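Does a Two-Tier Shelf Tidy a Drinks Table? Report on a Small Storage Trial

Category: Student Work / Design and Everyday Objects

Didier Marchal
March 16, 2019

1. Why I did this

The module asked us to pick a claim made about a household object and test it. I picked a claim from the shop listing for the Wakard, a small two-tier display shelf, which says that it "doubles your table". I have lived in shared flats for long enough to distrust anything that promises to double a table. My suspicion at the start was that a shelf on a table mostly gives people a second place to leave things, and I should say that I haven't completely changed my mind.

My supervisor thought the question was too small. I thought it was about the right size for one person with a tape measure and no budget. The other groups looked at a folding bicycle stand and a set of stacking chairs, and both had trouble getting hold of the object. A shelf and some bottles were easy.

2. What was on the table

The furniture was a round table in light wood and the shelf, which has light wooden boards and a white metal frame. I wanted a mixture of things that don't naturally belong together, because a row of identical tins would flatter any shelf. So there were bottles of different sizes, a can, a snack bag, a tall glass jar with a cork-style lid and one big white plastic bottle that made everything beside it look like a sample.

The colours turned out to matter more than I had planned. Several people in the trial sorted by colour without being told to, and the small bottle of red liquid with the white cap was nearly always the first thing they went for.
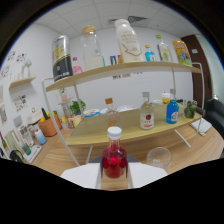

I gave each person the same instruction: put the things where you would want to find them again. I didn't say "neatly". In the pilot I had said "neatly" and got a shop window, with every label facing forwards and the small items lined up at the front. It looked good and told me nothing about use.

There were 16 people in the trial proper. Most were students from my own building, which is a weakness, and I come back to it in section 5. Each did the task twice, once with the shelf and once with the bare table, and half did them in the opposite order.

After each arrangement I asked for five items by name and timed how long it took to hand them to me. I also wrote down anything that was knocked over, moved out of the way or picked up by mistake. The timing was done by hand on a phone, so I wouldn't trust it to better than half a second.

3. What happened

The shelf was slower. The five items took an average of 50 seconds with the shelf in place and a little less without it. The gap was small, and a few people went the other way, so I wouldn't build anything on it. What I am more sure of is why the slow attempts were slow. The lower board sits close above the table top, and anything short that was pushed underneath was forgotten. One participant insisted that I had removed an item during the break. It was behind the leg.

Tall things were the other problem. People put them on the upper board because there was no room for them between the boards, and then put the small things among them, where they disappeared. A small bottle behind a tall can is as good as lost if you are sitting down. The listing photographs (which I looked at for far too long) show only short objects with generous gaps, and I suspect that this was not an accident.

The bare table did badly in a different way. People spread things right out to the edge. A round table has no corners to push things into, so the arrangement tended to form a ring with a gap in the middle that no one used. When I asked why, I mostly got shrugs. One person said that the middle was "for eating", although there was no meal.

4. Drinks, and the glass

The second part of the trial was about drinks only. I had assumed that bottles would be the easy case, as they stand up by themselves and have labels. I also wanted a glass in the arrangement, because a glass with ice in it is something that people take more care over than a bottle with its lid on.
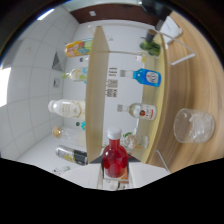 Nearly everyone gave the glass its own space and crowded the bottles together to pay for it. That happened with and without the shelf. It suggests to me that the thing people are protecting on a table is the one thing that can spill, and that a storage product which ignores this is solving the wrong problem. I would like to have tested it with two glasses, then four, but I ran out of evenings.

White caps caused confusion. If you look down from standing height, you see the cap before you see the label. Green and yellow caps were picked out quickly. With the white ones, people lifted the bottle to check.

5. Doubts about my own results

I don't think the timing figures would survive a stricter test. The participants knew me, several had heard me complain about the shelf, and at least two were plainly trying to be helpful. I also chose the five items myself each time, and when I read my notes back I noticed that I had asked for small things more often than big ones. That would make the shelf look worse.

I had planned to compare it with the Cornisico, a single-board version with longer legs, but the order never arrived. A classmate offered me a rack called the Toledo. It was made for spices and wouldn't have held the big bottle at all, so I left it out.

As for "doubles your table", the boards do add surface, but they also cover surface, and the part beneath the lower board is hard to use for anything except very flat things. My view is that the claim holds only if you measure it with nothing on it.

6. If someone repeats this

Use strangers. Draw the requested items out of a bag. Try it with people seated, as I only did so in the pilot and the results looked quite different. I'm leaving the shelf in the project room until the end of April and the notes are in the drawer under the printer.

Filed under: storage, tables, small trials

Recent reports
Bidon: Is a Bigger Water Container Easier to Pour?
Stacking Chairs in a Narrow Corridor
A Folding Bicycle Stand, Folded and Unfolded
Labels You Can Read From Across the Kitchen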